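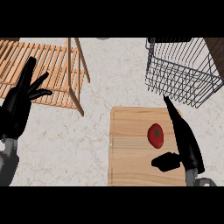

Will kitchen staff at the Flokdale site lose their jobs when the robots start on the prep line?

Staffing at Flokdale stays at 112, and every employee on the prep line keeps the same contract, pay grade and weekly hours.

FLOKDALE - Nirstead, a contract caterer supplying schools and hospitals, will put two-armed robots on vegetable preparation at its Flokdale kitchen starting in June. The robots are supplied by Aebischer, which also handles installation and maintenance. Tasks are developed in simulation and tested there before any trial on the kitchen floor.

The first phase covers 6 stations. At each station the robot picks up whole produce, places it on a cutting board and transfers it to a basket or rack. Cutting remains a manual task in this phase. Knives are stored away from the robot stations and are issued at the manual benches only.

Produce handling at Flokdale currently runs in two shifts, the first beginning at 4 a.m. Under the new schedule, the robots take over the early transfer work and the first shift begins at 6:30 a.m. Total weekly hours are unchanged. Employees who now receive the early-start allowance will continue to receive it through the end of the first phase, after which it will be reviewed with employee representatives.

A total of 31 prep employees will be trained as station operators. Training takes place during paid hours and covers loading, cleaning, stopping and restarting a station, and clearing a dropped or damaged item. Operators are not expected to program the robots. Changes to a task are requested through the shift lead and carried out by Aebischer.

Simulation work for the first phase included 505 test layouts, with the position of the board, containers and produce changed from one layout to the next. Tomatoes were included at the request of the prep team, which reported them as the item most often bruised in manual transfer. Soft fruit and leafy vegetables are excluded from the first phase and will continue to be handled by hand.

Each station has a stop button on both sides. The robot stops when a person enters the marked floor area and restarts only on an operator's command. Hand-contact surfaces are cleaned at every change of produce, following the same procedure that applies to boards and containers.

Nirstead's smaller kitchen at Itton is not part of the first phase. A decision on Itton will follow the Flokdale review, which will cover produce damage, station downtime, reported strain injuries and operator feedback. Employees at both sites will receive the results in writing.

Media inquiries should be directed to the Nirstead communications office in Flokdale.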